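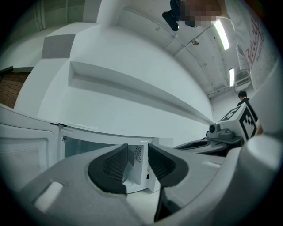

By Kerubo Gachanja
28/09/2020

Casholm sets its equipment budget for kitchen-task automation

I get to share the fun news this time — we finally have a budget! Casholm will be buying 11 hand-held grippers for our kitchen-task project, and I've spent most of my waking hours since June on the spreadsheet.

We're starting with the jobs people do without thinking, like opening a microwave door. A white countertop model with a door that swings left is the sort of thing our arms will have to cope with, so the plan pays for ordinary appliances as well (used ones are fine, I love a bargain).

The grippers come from Halov at $300 apiece, and we've held back money for spare fingers and printed marker cubes. I left spares off the first draft and got a very polite note from our workshop in Akpan. Fixed now!

The bigger purchase, the robot arms, waits until the next budget. We want to see 3 quotes first, and I'd like each one to list service visits and shipping on separate lines. If you sell arms and can write a quote like that — please, get in touch with me at our Ultulia office. I read everything, even the long ones.

Search news Enter keyword Go

Recent releases
Casholm opens second workshop in Akpan
Halov named gripper supplier
How we plan for spare parts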